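I Spent a Morning Teaching a Robot to Do a Peg Puzzle

By Korkor Fiadzo
July 13, 2019

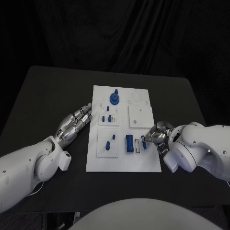
The right hand at the slim blue bar on the task board at Divell's Pelholm workshop.

I've taught my nephew to ride a bike and my mother to use a smartphone, so I figured I could teach a robot to put a blue block in a hole. Reader, my mother was easier.

Divell, the small robotics outfit that moved into the old print works in Pelholm back in January, has been letting locals come in and try their hand (sorry) at running its two-armed robot. I signed up mostly out of nosiness. You put on a headset and a pair of gloves, you move your arms, and the robot's arms move too. A computer keeps a record of the whole thing. Do it enough times, the idea goes, and the robot can start having a go without you.

The task is a big white board with blue pegs and blocks on it, a bit like a toddler's shape toy that got a job in engineering. Some of the parts are round, some are oval, and some are long and skinny. Outlines are drawn on the board too, and there are raised white plates with holes in them. All you have to do is pick up a part and put it where it belongs!

Waltraud Reinholz, who runs the sessions, gave me the gloves and a short talk. Elbows in, go slow, and don't look at your own hands. I looked at my own hands right away. Everybody does, she told me, and then they wonder why the robot is reaching for the curtain.

The thing I wasn't ready for is that you can't feel anything. When I put a key in my front door I'm not really looking at it, I just sort of wiggle until it goes. With the gloves on there's no wiggle. My first try at the slim bar went in crooked and stuck, and I kept pushing because as far as my fingers knew, everything was fine. Waltraud had me back off, open the hand and start over.

I also kept forgetting I had a left arm. I'd be completely wrapped up in what my right thumb was doing, and the left one would be drifting off toward the pegs on its own little errand. "Park it," Waltraud said, and I got pretty good at parking it next to the board with the fingers out straight. By the end that was my best skill.

In 2 hours I finished 10 tries, and she kept 3 of them. I was a little hurt until she explained the rest weren't thrown out because I was bad (well, one was). A few were too slow, and in a couple I'd changed my mind halfway and gone for a different part, and that sort of thing muddles the record. What they want is a person who decides what to do and then does it. I'm not sure I've been that person since college.

My 3 went into a pile that stood at 273 good tries when I left, all on this same board. Edgars Rätsep, who looks after the software side, wants a lot more before he'll let the robot work on the long parts by itself. The round ones are more forgiving, he said, since it doesn't matter which way you turn them. A long part has to be lined up with its slot and kept level all the way down, and two people will do that in two very different ways. He likes having both. I watched him play back one of mine next to one of Waltraud's. Hers was a straight line down. Mine looked like a moth.

I did ask what it's all for. Edgars says the shop is talking with a Clendcombe company that puts together small pumps, where the same kinds of fiddly parts get fitted by hand all day long. Nothing's signed. He was careful to say so twice, so I'm passing it along once.

There was one other visitor in with me, a retired machinist named Darius Žukauskas, and he was annoyingly good. He hardly moved. He'd bring the hand in, stop, have a think, and set the part down like he was putting a cup on a saucer. He told me he'd spent his working life fitting parts he couldn't see, so seeing them and not feeling them made a nice change. I've asked if I can go when he isn't there.

Sessions are free and run mornings through the end of the summer. You need to be over 18, and you'll want short sleeves, because the gloves catch on cuffs. Sign up at the front desk of the print works. My shoulders were sore the next day, so maybe don't plan on painting the porch afterward.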